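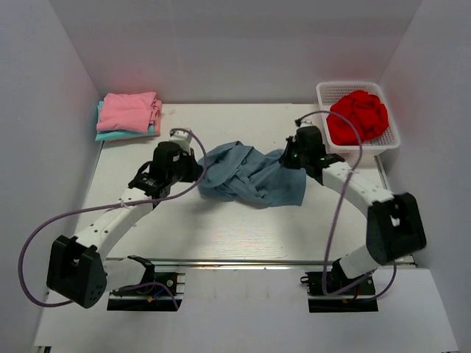

4. Repeating the cloth-folding result

This section covers the two-arm folding trial that comes with the Vashisht method. Read all of it before you start. The Birkalham write-up makes the trial look easier than it is, and most of the trouble we had came from taking the reported score at face value.

4.1 What the score means

The published figure is 89 per cent success on folding a single crumpled cloth. Two things need to be kept in mind.

First, "success" was judged by the same people who trained the policy. A fold was passed if it looked neat enough to stack. No edge measurements were kept, or if they were, they have not been released.

Second, the test cloths came from the same bundle as the training cloths. We have seen no evidence that the method copes with a fabric of a different weight, and our own runs at Vestonville suggest it does so poorly. Treat any claim of "general" folding with care until you have tried it on something the policy has never handled.

4.2 Before you begin

You will need:
- the two arms, mounted and calibrated as in section 2
- a clear patch of table between them, large enough for one cloth laid flat
- the Daklow control software, with logging switched on
- a printed score sheet (appendix C)
- at least one cloth that does not appear in the training set

Note: The training set holds 2177 demonstrations. The release notes say that failed demonstrations were removed but do not say how many, or who decided. You cannot work out from the files how hard the task was for the human operators.

4.3 Setting the cloth

1. Move both arms to the rest position and wait for the software to show Ready.

2. Pick up the cloth by one corner, hold it above the middle of the table and let it drop. Do not tidy it. A cloth that has been smoothed by hand even slightly is a much easier start, and we suspect this accounts for part of the gap between the published score and ours.

3. Write down the starting state on the score sheet before the policy runs. Mark whether a corner is showing, whether an edge is showing, or neither. Filling this in afterwards is not acceptable, as it is very tempting to call a failed start "hard".

4. Keep finished cloths and waiting cloths well away from the middle. If the pile slips towards the work area, stop and move it.

CAUTION: Keep hands and sleeves outside the walls while either arm is powered. The policy gives no warning before a large movement, and the two arms do not always start together.

4.4 Running a trial

5. Select Policy, then Fold Single, then Start.

6. Watch the first grasp. If one gripper closes on nothing, let the run go on. The policy may try again, and you want that on record.

7. Stop the run only for one of these reasons:
- a cable has gone tight or caught on an arm
- the arms are about to touch
- the cloth has left the table
- the time limit has passed

8. Press Stop and enter the reason. A stopped run counts as a failure unless the cause was a cable. Cable stops are listed apart, and must still be reported.

9. Lay the ruler along the two longest edges of the folded cloth and note the gap at its widest point. Do this even when the fold looks perfect.

10. Return the arms to rest and repeat from step 2.

Note: Check the cable ties on both forearms between runs. A loop that has worked loose can pull on the wrist and spoil the grasp, and the log will show this as a policy error.

4.5 How many runs

The default batch in the software is 500. That is a lot of folding and you may not have the time. A shorter batch is fine provided you fix the number beforehand and stick to it. Do not stop early on a good streak.

Run the unseen cloth in its own batch with the same settings. Do not pool the two sets of results. An average of the two hides the only figure most readers will care about.

4.6 Known problems

The policy does well when a straight edge or a corner is showing. With the cloth in a tight heap it often pulls at both ends, lets go, and pulls again until time runs out. Retraining with 2 different random seeds changed how often we saw this, and we cannot say why. The authors report a single seed.

The claim that the policy "plans" its folds is not supported by anything in the logs we have looked at. Repeated pulling would give the same pattern. Until somebody tests the two explanations against each other, please leave the word out of your own reports.

If your score comes out above the published one, check the starting states on your sheets first, then run the batch again with a different person dropping the cloth.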